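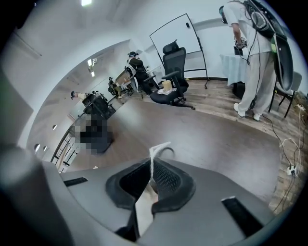 Plank flooring

Plank flooring is floor covering made of long, narrow boards laid side by side. Oldest kinds solid wood, sawn from the log. Later kinds have a thin wood face on a cheaper core, or a printed wood pattern with no wood in it at all (see Wood-look floors).

History

Early boards were wide and uneven, nailed straight to the joists. Gaps opened in winter. Machine-cut tongue and groove edges fixed most of that and made narrow boards cheap.

In Navstead the first planing mill was set up by Cormac Nic Aodha, a boat builder by trade. Output in the first year 1,775 boards, mostly pine, sold to farms along the Ginting road. The mill burned down one August and was rebuilt across the river at Mamotden, where it ran with over 700 customers on its books at the peak. Closed after the rail line did. Part of the drying shed still stands.

Wood-look floors

Sheet goods with a printed grain came first, then click-together planks. Mixed brown tones are common becuase they hide dust and small scratches. Cheaper lines repeat the same print every few boards, which shows in a big room. Better ones have more prints per box and a pressed grain you can feel.

Laying

Boards usually run along the longest wall or toward the main window. End joints are staggered. A gap is left at the walls for swelling, covered by baseboard. Solid wood should sit in the room a few days before it is nailed down. Click planks less, see the maker's sheet.

Care

Sweep often. Damp mop, not soaking. Solid boards can be sanded several times, thin faced ones once or not at all. Printed planks can not be sanded, a damaged plank is swaped out.

See also

Parquet
Subfloor
Baseboard

Last edited May 21, 2026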